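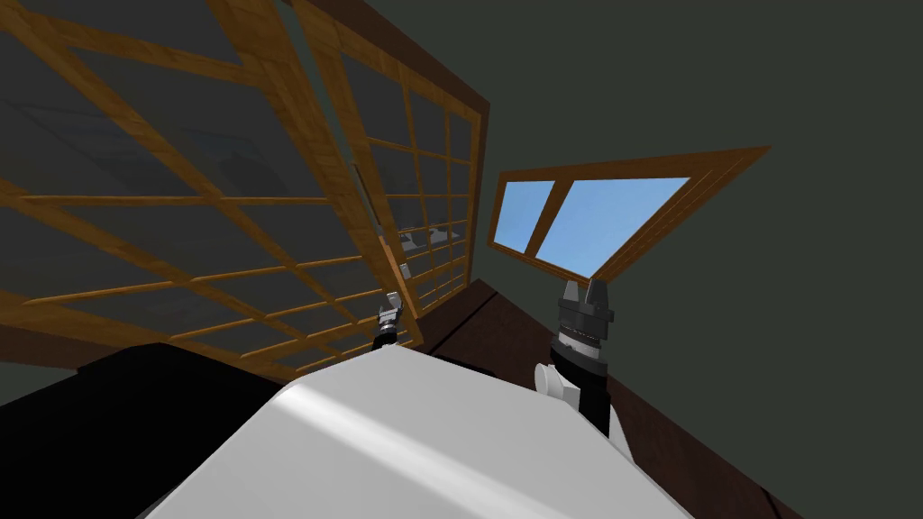 Navgate, the Prunddale bitcoin exchange, will let customers take money out again from June 18, 2025, after 11 days of frozen withdrawals. The Wotlow branch reopens too, behind glazed panels in wooden frames like these. Accounts are capped at $50 a day to start.
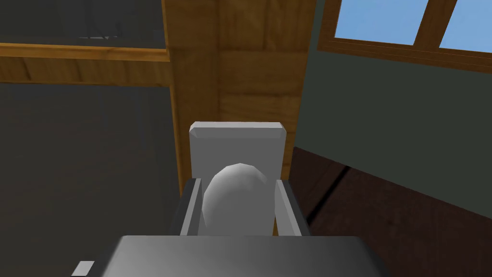
Who is affected

Navgate said 292 accounts remain locked while it checks identity papers. Owners have 15 days to reply.
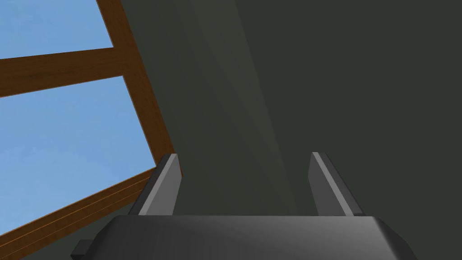 Navgate withdrawals resume this month.

Spokesman Hnat Hladun blamed a failed wallet upgrade and said no coins
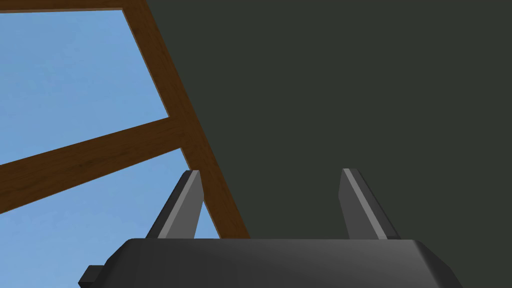
were lost. Rival Bergeron has cancelled its takeover offer.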